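Moving again. December this time, so a bit of notice at least

Ok quick one, I have 58 tabs open and the kettle is on. We got the place in Cendevthorpe!! Signed 2026-09-24, keys in December. Smaller than here, way smaller, so the big clear out starts now and I am already sick of it.

Rules so far. If I haven't touched it since the last move, gone. Cables with no home, gone. Books, ugh, don't ask. Nesrin came over and was ruthless, bless her, she had me down to two coats by lunch. I put one back after she left.

Movers. First quote was 970, and thats without the stairs. Second guy never called back. Kjell says just rent a van and he'll drive, which, ok, but I've seen Kjell park.

Kitchen is the worst of it. Every drawer has a drawer's worth of stuff behind it. Also found the warranty for a blender we no longer own.

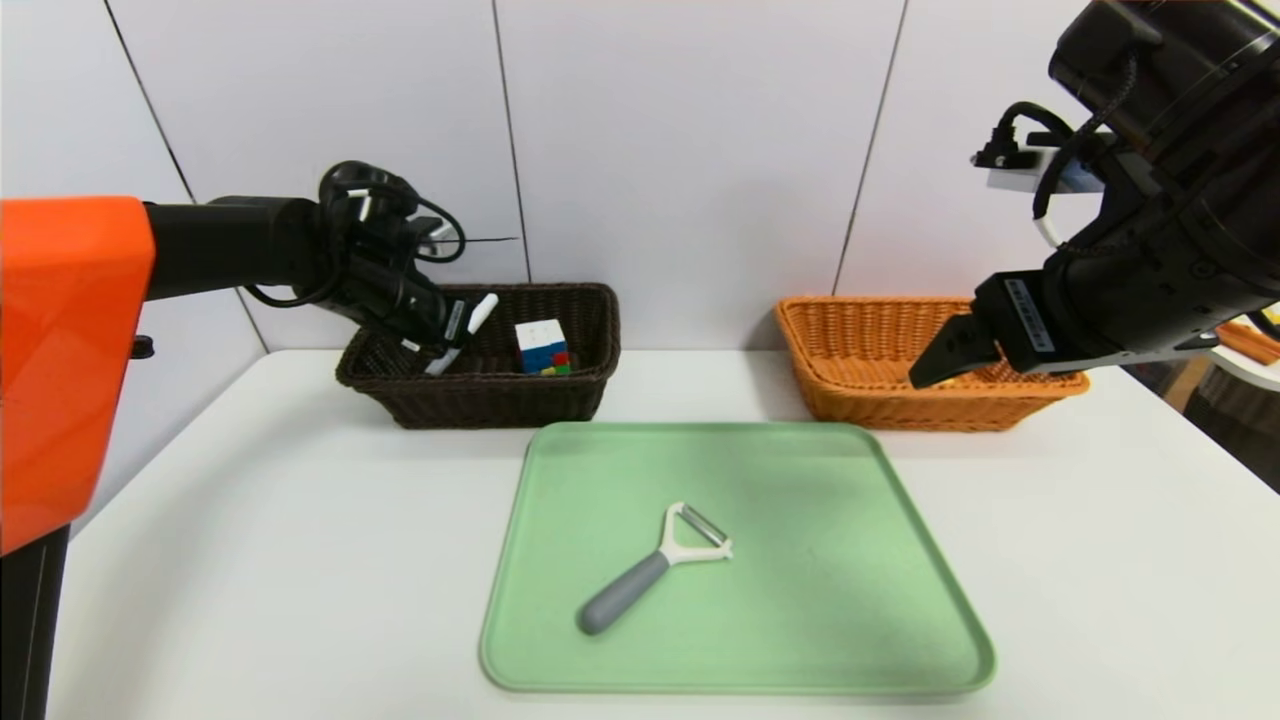 Anyway the plan is one room a week, small stuff first, label everything on the side and not the top (learned that last time, boxes stack, duh). Bathroom is done. Hall closet half done, then I found the old letters and lost a whole afternoon.

If anyone wants a bookcase, tall, one wonky shelf, come and get it. Free. You carry.

More when I've definately slept. Kettle's boiled.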